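The Records I Asked For

16/06/2021

I have now been waiting 42 days for a stack of paper that the town of Cotden is supposed to hand over in seven. I know the number because there's a calendar on my fridge and I cross the days off with a very angry marker.

All I wanted was the inspection reports for the Fikia water plant. My neighbors and I had brown water on and off through February, and the town kept telling us everything had passed. Great, I said, show me! So I filled out the form (two pages, one of them asking for my fax number) and drove it over to the clerk's window myself.

The first answer was that the reports didn't exist. The second, a week later, was that they did exist but were with the lawyers. The third was a bill for 39 dollars in copying fees, which I paid on the spot, and I still have the receipt.

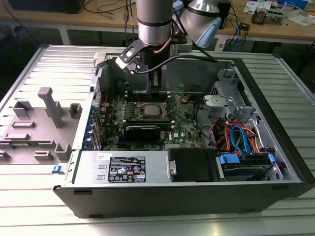
A desktop tower with its side panel off and the memory and processor in view.

By then I'd started calling Mostafa Filali, who spent 17 years as a records officer two counties over and has the patience of a saint. He told me to stop asking for "all reports" and ask for each one by date and by the name of the inspector's form. He also told me to put every phone call in writing afterward, even the short ones, and send it to the clerk the same day.

I did both, and last week I got an envelope – six pages, four of them mostly black ink! One line did survive, though, a note about a filter at the Fikia plant that was "due for replacement." Due when, I'd love to know. My appeal went in the next morning, and the hearing officer has until the end of the month to write back.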